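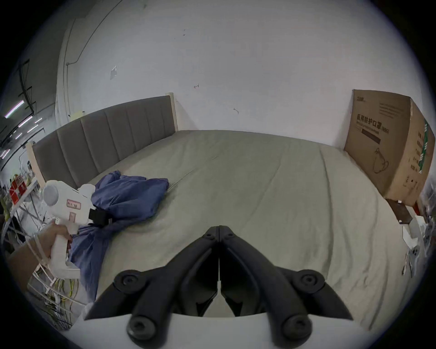 Duygu Eren wants to know why we don't just put the stiffer springs back in, and says she would have had the jaws finished in April if people had stopped changing the springs. Fair! I wrote her a long answer on the group page and then deleted it, so it goes in the notebook where I can find it again.

June 7, 2025. Lustomberg workshop, gripper build, both hand-helds.

The stiff springs close the fingers nicely on a mug or a block of wood. On cloth they snap shut so fast that the fold gets pushed out ahead of the tips, and you end up holding a pinch of bedsheet and no jacket. With the soft springs you can feel the fold come in between the fingers before you commit. Slower, yes. My thumb likes it a lot better too.

Today was soft stuff only, on the bed, black one and white one side by side. The blue bundle is a good test piece, lots of loose folds, and it never lies the same way twice. I'd like to stick with it until we get the jaws right and only then move on to towels, which Dilek keeps lobbying for (she has a pile ready, of course she does).

Weight of the black one with the battery in: 472 grams. That's more than I hoped and I think most of it is hardware. I counted on the printed parts being the heavy bit and they just aren't. Swapped the long bolts in the fingers for the shorter Dönmez ones and put the round caps back over them. The caps do nothing for the weight, but without them the bolt heads catch on knitwear, ask me about my sweater.

Opening at the tips is set to 34 mm now. I tried wider and the return got lazy, with the left finger arriving after the right one. They meet properly in the middle again after I filed the pivot hole and cleaned out the dust. Do NOT oil that pivot, it's plastic on plastic and the oil from last time turned into a gray paste that got all over the sheet. Used a dry lube stick instead, one wipe, done.

The battery is the 3000 mAh pack from the drawer. I still want to try the smaller one, but the holder is glued in and I wasn't in the mood for the heat gun.

White one: no changes to the mechanism, only the strap at the front, which I pulled one notch tighter. It had been creeping forward every time I pushed down into something soft. Seems OK so far, though I only had it going for the second half of the session, so I'm not calling that fixed. Dilek Sarıgül has it next, and Dilek, if it creeps again please mark the position with tape before you tighten it, then we'll know how far it moved.

The logger held up to 599 closes before the file rolled over and started a new one with the same name. Same name! It wrote right over the first part. I've changed the naming in the Kutuseck script so it adds a number on the end, and I ran it twice to check and got two files. Whoever has the old copy on their laptop, please pull the new one, or at least rename your files by hand between runs.

Prisach got back to me on the rubber pads. They can do the thin ones but not in the shape we drew, so we either cut them ourselves or redraw the inside of the finger with a flat on it. I'd go for the flat. It's a small change in the model, the print runs overnight anyway, and cutting rubber along a curve with a craft knife is how I lost a bit of fingernail last winter.

Still open:
the lazy left finger, check again after a day of use
new finger with a flat for the pads, I'll draw it, Duygu prints
smaller battery, somebody braver than me with the heat gun
put the soft springs in the white one as well, so we're comparing the same thing
wash the sheet, the gray marks are my fault

Spare soft springs are in the tin next to the soldering iron, the tin with the dented lid.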